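Progress report to the Bendunach fund: sorting and packing of small parts for the Kinar game sets
Period: April to December

In this period we continued the work for which the grant was given, namely to bring the small pieces of the Kinar sets into good order before packing. At the start of the period the pieces were kept mixed in bags, and many sets left our workroom with a token missing. We had 40 complaints of this kind in April alone.

Of the 1,000 sets planned, 903 are now sorted, checked and closed. The remaining sets wait for capsules from our supplier Zervas, who has promised a new delivery. We do not ask for additional money for this delay.

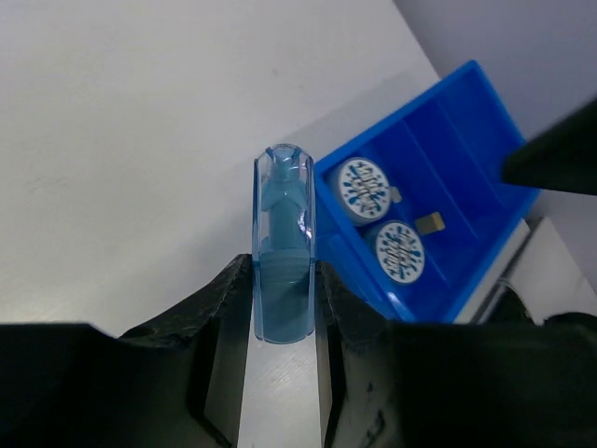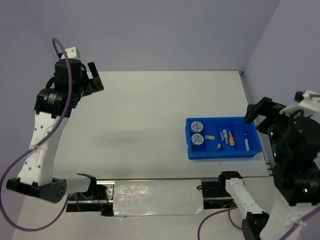
Sorting by compartment has been the most useful change of the year. Before, each person had her own way of laying out the pieces, and the mistakes were found late. Now the round white tokens with the blue pattern go together in one compartment of the blue tray, and a missing one is noticed more quickly. We would like to buy 100 more trays of the same kind from Rikora, as the present ones must be shared between two tables.

One problem is still open. The labels for the outer boxes come off in the cold store, and we are testing another glue.

Last updated: Dec 27, 2022

Related items
Kinar sets: list of parts
Zervas delivery plan
Request for trays, Rikora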